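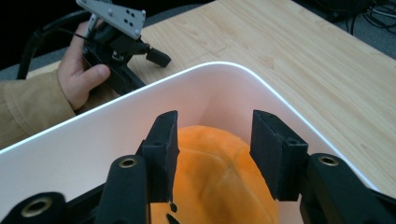
Protokoll der Besprechung zur Ordnung im Spielbereich

Ort: Haus Carndale, Besprechungsraum Erdgeschoss
Datum: 2. Oktober 2025
Teilnehmende: Leitung, Gruppendienst, Hauswirtschaft, Materialverwaltung
Protokoll: Materialverwaltung

TOP 1 Protokoll der letzten Sitzung
Das Protokoll wird ohne Änderung genehmigt. Der offene Punkt Rollcontainer wird auf Dezember vertagt, das Angebot von Zendov liegt noch nicht vor.

TOP 2 Behälter für Plüschteile
Plüschteile werden künftig getrennt von Bausteinen und Holzteilen gelagert. Vorgesehen sind die weißen Kunststoffbehälter, in denen bereits das orangefarbene Plüschteil liegt. Die Hauswirtschaft befürwortet die glatten Innenwände und die gerundete Ecke, in der sich beim Auswischen weniger festsetzt als in den alten Körben. Deckel werden nicht beschafft.
Befüllung: höchstens bis zur Unterkante des Randes. Große Teile kommen einzeln in einen Behälter und werden nicht hineingedrückt.
Der Gruppendienst fragt nach Behältern in verschiedenen Farben. Die Leitung lehnt das für dieses Haushaltsjahr ab. Die Zuordnung erfolgt über Etiketten an der Stirnseite.
Beschluss: 4 weitere Behälter werden über den Rahmenvertrag Dhanial abgerufen. Lieferanschrift ist das Lager Grorngate, nicht Haus Carndale.

TOP 3 Waschen und Aussortieren
Plüschteile werden alle 2 Wochen gewaschen, nach Magen-Darm-Fällen sofort. Vor dem Waschen sind die Nähte zu prüfen. Teile mit offener Naht gehen in den Reparaturkarton und erst nach der Ausbesserung in die Maschine. Pflegeetiketten bleiben am Teil.
Zurück in den Behälter kommt nur, was vollständig durchgetrocknet ist. Die Hauswirtschaft weist darauf hin, dass die Füllung länger feucht bleibt als der Bezug. Das Trocknen auf dem Heizkörper ist einzustellen.
Streitig blieb, wer die Waschliste führt. Vorläufig übernimmt das der Gruppendienst, Überprüfung im Dezember.
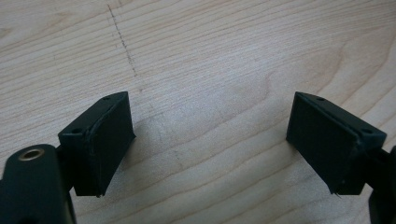

TOP 4 Abstell- und Sortierflächen
Das Sortieren nach der Spielzeit erfolgt ab sofort an einer festen Stelle und nicht mehr auf dem Fußboden. Die Materialverwaltung schlägt dafür die hellbraune Holzfläche vor, auf der sich auch dunkle Kleinteile gut abheben. Zur Reinigung wird nebelfeucht gewischt und sofort nachgetrocknet. Scheuermittel sind nicht zugelassen. Klebeetiketten werden nicht auf das Holz aufgebracht, auch nicht vorübergehend.
Beschluss: Der Vorschlag wird angenommen. Für die Reinigung werden 2 Mikrofasertücher fest zugeteilt.

TOP 5 Bestandsliste
Die Liste weist 7 Positionen ohne Lagerort aus. Sie werden bis zur nächsten Sitzung zugeordnet oder gestrichen. Positionen in Grorngate erhalten das Kürzel G vor der laufenden Nummer.

TOP 6 Verschiedenes
Der Etikettendrucker zieht schief ein. Bis zur Reparatur wird von Hand beschriftet, Druckbuchstaben, wasserfester Stift.
Der Schlüssel für den Materialschrank ist nach Dienstende an der Pforte abzugeben.

Nächste Sitzung: im Dezember, Einladung folgt durch die Leitung.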